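Does wiping down an office water dispenser do anything?

Posted by Edudholm

Our break room sign says to wipe the dispenser every week. I do the sides, the drip tray and the faucet with a dry cloth, and I doubt it matters. Is water enough, or do I need a cleaner?

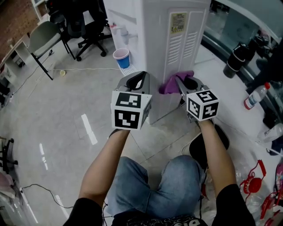 2 replies

Lai-ching Lai
Water and a drop of dish soap. I don't buy the special sprays — read the label and it's mostly soap anyway. Take the tray out and wash it in a sink. Vents get a barely damp cloth, unplugged first. A cloth on the outside won't clean the inside, whatever the sign says.

Hsiao
Depends. I'd worry more about dust on things standing nearby. Leave the plastic on anything you haven't opened and wipe over it.
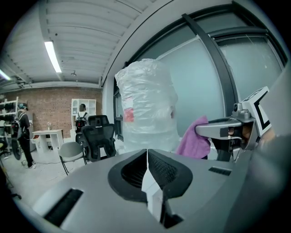
Silivano
Ours went 2 years without a wipe. Tasted the same to me.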